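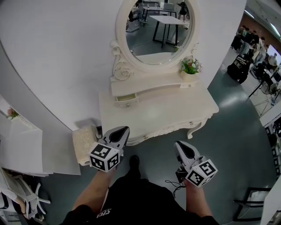 White vanity table with carved details, against a curved wall.

Plosach Furniture Terms

Plosach is a word list for household furniture. It holds 848 terms in American English, each with a short definition, a part of speech and one or more spelling variants. It was put together for people who catalog estate sales, small museum collections and secondhand shops.

Version 6, released 2019-07-04

What is in the folder
terms.csv: the main list, one term per row
variants.csv: spellings and older names, linked by term_id
sources.txt: printed catalogs and price lists we read
CHANGES: notes for each version

Columns in terms.csv
term_id: a number that never changes, even if the term is renamed
term: lowercase, singular
group: seating, tables, storage, beds, mirrors or other
definition: plain text, no more than 80 characters
checked_by: initials of the last reader

Notes on grouping
"Vanity" and "dressing table" are separate terms under tables. Where a catalog used both for the same piece, the row points to "vanity". "Bureau" is under storage, although older lists sometimes use it for a writing desk. Mirrors sold with a table are listed under mirrors only.

Known problems
Wicker and rattan pieces are thinly covered. Several definitions in the beds group still use trade words that have no entry of their own. Version 5 had duplicate rows for "settee"; these were merged in April.

Encoding
All files are UTF-8 with Unix line endings. Fields that contain a comma are quoted.

People
Agnese Rimkutė: definitions
Sumeya Wako: variants and sources
Yanti Ngau: file checks

License
CC BY 4.0. Please give the version number when you cite the list.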